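Hi, and thanks for stopping by! Neltarton is a small browser extension that tidies up the timeline on Lislow, the social site a lot of us moved our little hobby groups over to last July. I like Lislow quite a bit, and I spend far too many evenings on it, but a few rough corners were getting under my skin and I finally sat down and sanded them back.

## What it does

- Puts replies back under the post they belong to, oldest first
- Remembers where you were up to when you hit the back button (this was the one that drove me up the wall)
- Adds a mute button for a single conversation, so you can keep following the person
- Lets you colour-code your lists; the default palette has 5 colours and you can add your own

## Installing

Grab the zip from the releases page, unpack it somewhere you won't accidentally delete it, and load the folder from your browser's extensions screen with developer mode switched on. Then refresh any Lislow tabs you've got open.
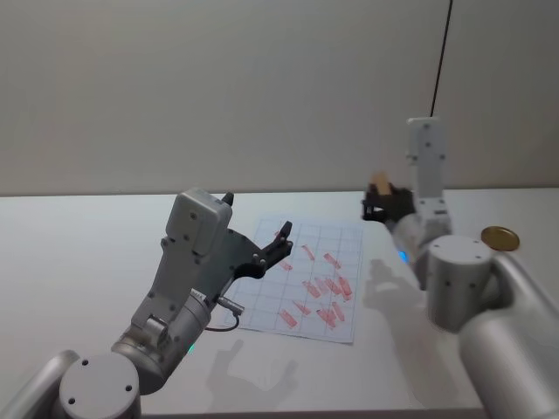
If you're upgrading from an older version, please export your mutes first. The storage format changed when I swapped over to the Ako settings library, and although there's a migration step, it only brings across the first 200 entries. Lifting that limit is next on my list, I promise!

## Settings

| Key | Default | Notes |
|---|---|---|
| `pageSize` | 50 | Posts fetched per scroll |
| `threadDepth` | 5 | Replies nested past this are flattened |
| `rememberFor` | 40 | Minutes before your place is forgotten |

## Known grumbles

The Hsu theme paints its own buttons over the top of mine, so the mute icon can end up hiding behind the share menu. Switching the theme to compact mode sorts it out. Long threads with lots of video can also be a bit jumpy on older laptops, and I'd love a hand with that one if scroll behaviour is your cup of tea.

## Licence

MIT. Bug reports are very welcome, and so are pull requests, especially ones that fix my spelling.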